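Bernley Pegs and Shapes Board - Set-up Guide

Section 3: Laying out the board and its parts

By now you'll have everything out of the carton and will be itching to get going, but do spend a few minutes on this part. A board that has been laid out nicely is a pleasure to work at, and one that hasn't will have you hunting under the chairs for pegs all afternoon.

3.1 Choosing your table

1. Find a table that is flat and steady, and large enough to leave you 16 cm of clear space on every side of the board. A dark top is lovely if you have one, as the white board shows up so well against it. (Meinir Beddoe, who tried out our early boards on her kitchen table in May, put a plain navy cloth over hers and was very pleased with it.)

2. Wipe the table and let it dry before you set anything down.

3. Lower the board with both hands. It needn't sit perfectly square to the table edge - turn it a little if that suits your reach better.

Caution: The small blue pegs are a choking hazard. Keep them well away from young children and from pets, and count them back into the bag when you finish.

3.2 Setting out the blue parts

4. Open the parts bag over a tray. There are 14 loose parts in the standard set, and they do roll.

5. Begin with the large round part. Stand it on the board with its knob upwards, towards the far side, and give it a gentle turn to check that it moves freely. Please don't force it.

6. Pick up the pegs one at a time and hold each by its middle, so that both ends are clear of your fingers. Try the peg against its opening before you push.

7. Work from the far side of the board towards yourself. You'll find that your sleeves knock over far less that way.

Board and blue parts on the table, with a peg in hand in the first view: 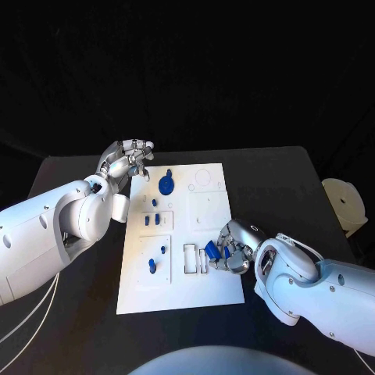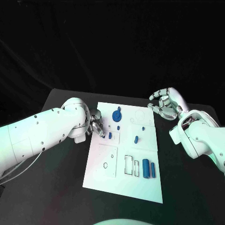
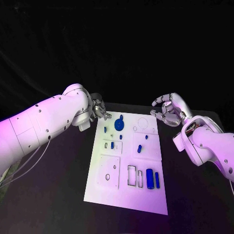
3.3 If something doesn't fit

8. Take the part out again, turn it a little and have another go. New parts can be snug for the first few days.

9. Should it still refuse, look for a crumb or a bit of fluff in the opening and lift it out with a dry, soft brush.

Note: Spare pegs can be ordered by post as part 261. Address your letter to Eleri Samuel in the spares room at Bernley, and tell her which shape you are missing.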